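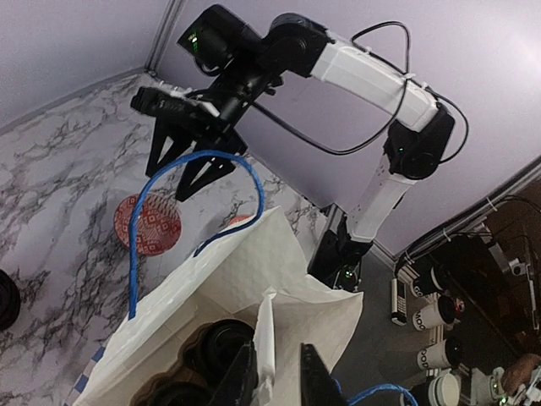 Blue cable and a white paper bag.

Prisex Park Planner, the paid version: three days, one family, mixed feelings

I don't trust apps that promise to save me time at a theme park. The parks have spent decades learning how to fill my day with lines, and I doubt a phone app is going to outsmart them. But my sister-in-law swears by Prisex, we had a trip to Seixas Gardens booked, and the upgrade cost $20 for the season. So I paid it and went in with my arms crossed.

Quick background if you haven't been. Seixas Gardens is the older of the two parks outside Tarent, the one with the wooden coaster and the boat ride that smells like a basement. We went for 3 days in March with two adults and two kids, ages six and ten. Weather was gray and cool, crowds were medium by my guess.

The free version shows wait times. The paid one builds you a plan. You tell it what you want to ride, who is too short for what, when you like to eat, and it spits out an order for the day. Setting it up took me 33 minutes at the hotel, mostly because it kept forgetting my younger one's height and trying to send her on the log drop. I entered it three times. There's no message telling you it didn't save.

Day one it did fine. It had us start in the back of the park, and we got on the coaster twice before it got busy. Would we have done that anyway? Probably. Every guidebook ever printed says to start in the back. The ten-year-old thought the app was magic and I let him think so.

Day two was a mess. The carousel closed for a while after lunch and the app rebuilt the whole plan, which sounds great until you see that it wants you to walk across the park, ride one thing, and walk all the way back for the puppet show. It doesn't seem to know that people have legs. It also booked us a lunch stop at a counter that was shut for the season. We ate pretzels on a wall.

The wait times were closer than I expected. When it said 20 minutes for the boats, we were sitting in a boat in a little less. The signs out front were worse, so I'll give Prisex that one. The map is good too, and it shows the restrooms without making you dig through a menu.

Battery use is awful. My phone was in the red by midafternoon every day, and that was with the screen dimmed. Bring a charger and a cord long enough to reach your pocket from your backpack. The low power setting turns off the alerts, and the alerts are half of what you paid for.

I also tried Fuvham on the last day to compare. It's free, it has ads, and it won't plan anything for you. It does show waits, a bit slower to update. With a pencil and a park map I think it would get most families through the day.

Would I pay again? For a big summer trip, maybe, if they fix the height thing. For a gray weekday in March, no. My sister-in-law says I was using it wrong and should have locked the lunch stop. I looked for that button again last night and still can't find it.

Rating: 3 out of 5
Posted July 22, 2023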